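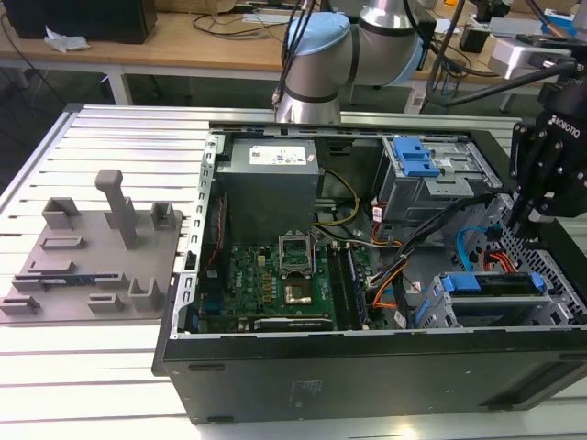 Plallgate Forums > Hardware > Old towers, worth saving?

sterton_fan85
Got a Dell tower open on its side, chip is out, socket bracket up. Seller had 3 of them left from an office clearout in Brennan, I took one. Plan is a used quad core and an SSD for my kid's school stuff. Worth it or am I wasting an evening?

moxie_rail
Worth it. Check the socket pins first, flashlight, low angle. One bent pin and you'll chase weird memory errors for a week.

gruntbox
Skip it imo. By the time you buy chip, paste, drive, you're past what a refurb costs. Paid 85 bucks for a whole working one in February.

sterton_fan85
Chip is 35 shipped, paste I have. Drive I have too. So no

gruntbox
And the power supply? Old Dell units, I wouldnt trust it.

moxie_rail
Those run forever. I've got one at the shop with over 1000 days on it, never opened. Blow the dust out and leave it alone.

gruntbox
Runs forever til it takes the board with it. Swap it.

halfpint_tom8
Swap it with what – some Dells have odd plugs and mount holes. Read the label and check the connector before ordering anything. Korker has a list of which ones fit, its pinned in the parts section.

sterton_fan85
Ok will look. Other thing, blue plastic on the drive bays, do I pull or squeeze? Don't want to snap it

halfpint_tom8
On mine, squeeze both tabs and slide. Old plastic gets brittle so go slow. Unplug the SATA cable first, yank the drive with it on and you can crack the connector.

moxie_rail
Also put the bracket down when the chip's in, before the cooler goes on. Ask me how I know

sterton_fan85
lol ok. Pins look fine I think. Ordering the chip tonite

gruntbox
Your money.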